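Flavville Allotment and Shed Society — minutes, Jul 28, 2020

Present: Parvaneh Jafarzadeh (chair), Booker Zamora, Juwita Hartono, Nahuel Ulloa (by telephone, intermittently). Apologies: Bijan Kazemi, who sent a marrow.

**1. Minutes of the June meeting**

Agreed, once "the heated discussion about hosepipes" had been changed to "the discussion about hosepipes".

**2. Water**

The tank by the lower gate holds 2,000 litres on paper. Booker has been up the ladder and reports that it holds a good deal less, plus a pigeon's nest. He will ask Pestard for a price on a new lid. Nahuel said something about ballcocks and was then lost for the rest of the item.

**3. Waiting list**

13 names, one of them twice. Juwita will write to all of them and find out who still wants a plot and who has moved to the coast. Half plots were suggested again. The holders of whole plots were against, as in previous years.

**4. Shelving for the seed store**

The old shelves came down in June with most of the onion sets on them. Parvaneh has had two quotes, from Risavora and from Shirazi. Risavora is dearer but will deliver to the gate. Shirazi will deliver to "the general area". Booker would like metal brackets this time and spoke on the matter for eight minutes.
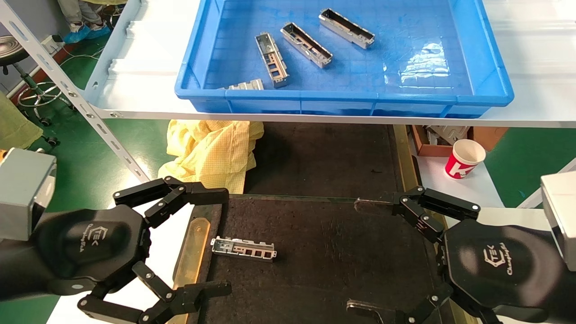
*Item 4: metal brackets, in a blue tray.*

Risavora's quote of £514 was accepted, three in favour, Nahuel presumed to be nodding. Booker to measure the back wall again, with a tape.

**5. Plot 8**

The bindweed has reached the path. The tenant has been written to and replied that it is a wildflower area. Parvaneh will visit and form a view. Juwita asked that the view be formed before it gets to her raspberries.

**6. Summer show**

Not happening this year. Members may still measure their own runner beans at home, but the results will not be recorded in these minutes — Booker's request to have his recorded was declined.

**7. Any other business**

The padlock code has been changed. Anyone who was not told should ring Juwita, and not climb over.

Bijan's marrow was given to Booker, who has plenty.

Next meeting to be fixed when Nahuel can be reached.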